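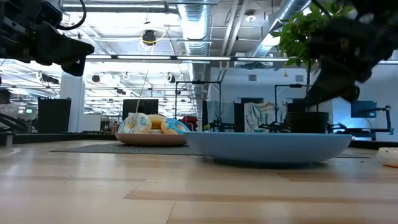

Two plates on a light wooden table, one with a small pile of donuts.

Visit Bromedport > Stories > Getting Here

Plan Your Trip | Where to Stay | Maps | Events

One Ferry, Two Bus Lines and a Very Good Bike Path

The woman who runs the visitor desk in Bromedport has lived here long enough to remember when you needed a car to get anywhere at all. Ask her how to reach the coast now and she practically jumps out of her chair.

"Take the 72!" she says. "It leaves from right outside our door and goes all the way to Stiltcombe, along the water for most of the ride. Sit on the left. I tell everybody to sit on the left."

The 72 carries bikes on a front rack, which opens up her own favorite day out – bus to Stiltcombe in the morning, then back on the Azar Trail at whatever speed you like. The trail is paved the whole way and there are 3 places to fill a water bottle.

"I'm no athlete, and I've done it in sandals," she says. "The hill before Baswood is real, I won't lie to you, but you can walk it. Then you get that long coast down past the orchards and you forget all about it."

Baswood has its own bus, the 262, and she'd love to see more visitors on it. It runs hourly on weekdays and takes you straight to the mill and the Saturday market field. On Saturdays it runs twice as often.

And the ferry? She grins. "People think it's just for commuters. It's the best cheap boat ride in the state! Get the 8:15 if you can stand the early start. In September the fog is still lifting and you have the top deck to yourself."

Day passes cover both buses and the ferry, and the desk sells them until closing. Drivers can leave the car in the lot on Azar Street, 815 spaces, free after six.

Contact Us | © Visit Bromedport | Back to top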